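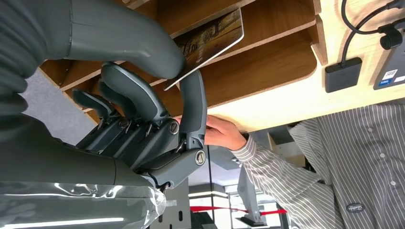

Fuseck opens its hand-teaching program to small shops this October

FLEKDALE. Hi, I'm Begoña Carrasco, and I run the teaching floor at Fuseck. Our communications person is out on leave, so this announcement is coming straight from me, and I've been told I may write it however I like as long as the facts are in it. So let's get the facts in!

Starting in October, Fuseck is opening Bravis, our program for teaching robot hands by demonstration, to outside businesses for the first time. Until now it's been us and 3 partner companies. We have room for 27 more in the first round, and we'd love to see cabinet makers, parts counters, repair benches, small warehouses and anyone else with fiddly work on shelves.

If you've never taught a robot this way, it goes like so. One of our teachers puts on a glove and a headset, and the hand follows along, finger for finger. You reach, it reaches. You pinch, it pinches (usually a touch harder than you meant to, the first morning). Every run gets recorded, the bad ones get thrown out, and the good ones go into training. For some jobs we skip the glove and guide the arm directly by hand, especially when the tricky part is getting in under something.

Shelf work is what we've spent most of this year on, and I have opinions about it. Reaching up to a board from underneath is much harder than picking a block off a table. The fingertips have to come in at a shallow angle, the thumb wants to go somewhere unhelpful, and the teacher often can't see the contact at all. We now keep a second person beside the shelf for those sessions, and they'll put their own fingers on the board to show the teacher where to aim. It's low-tech and I love it. Our clean runs went up as soon as we started doing it.

Our current shelf set has 235 good demonstrations in it, recorded by 2 teachers. I know people in this field like to talk in the thousands. We'd sooner have a small pile we've watched all the way through, and I really have watched it all the way through, mostly with lunch.

"I taught woodshop for years before I came here, and the job feels very familiar," said Mei Ferreira, lead teacher for Bravis. "You slow down, you do it again, and you keep your elbow out of the way. The students ask fewer questions now."

Businesses that join get a planning call, time on our floor with a teacher and an arm, and a copy of every demonstration recorded on their task. You bring the parts and somebody who knows the job well. That second bit matters more than people expect! We can teach a good worker to use the glove before lunch, but we can't learn your job in that time.

The program runs out of our Jayasinghe building in Flekdale, on the ground floor. Sessions start at 9 a.m. and we stop at 3 p.m., as arms get tired (I mean the human ones).

To apply, send us a short description of the task and the size of the largest and smallest thing that gets handled. A phone video of someone doing it is even better, and it doesn't need to be pretty.

About Fuseck
Fuseck trains robot hands for everyday handling work, using demonstrations given by people, by glove, by remote control or by guiding the arm.

Press contact
Begoña Carrasco, Teaching Floor, Fuseck, Jayasinghe Building, Flekdale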